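Service Robotics, Unit 8: Reading a Vendor Offer
Instructor: Karlijn Verschueren
Handout, 15th November

Bring the Tuvis offer sheet to the session. It covers a two-armed kitchen unit, leased by the month, with setup and remote support included. Read it the way a buyer would, and a grumpy one.

Claims to mark up

"Handles everyday dishware." Which dishware? The sheet never lists sizes or weights. Ask about thin glasses and greasy pans.

"Proven over 600 cycles." A cycle is never defined. It could be a full load or one plate moved once. The sheet also leaves out how often a person stepped in.

"Ready in 30 minutes." Edin Spahić called the Wirnitdale sales office and was told this starts after the site survey. The survey is billed separately.

Gloved hands are sold as "gentle grip." Maybe so, but I can't find a price for replacement gloves or any word on cleaning them.

Plate work at the sink, two hands on the rim:

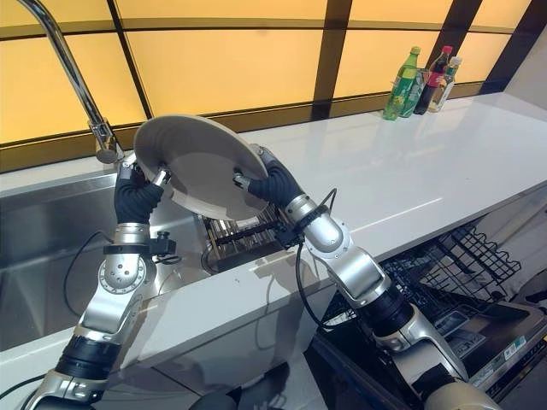

What should a buyer ask for before signing a lease?
A trial in the buyer's own kitchen, with the buyer's own dishes, and a written log of every failed grip and every time staff had to help.

For next time: rewrite page 13 of the offer so that each claim could be tested. One page, no adjectives. Send drafts to Fredy Chávez.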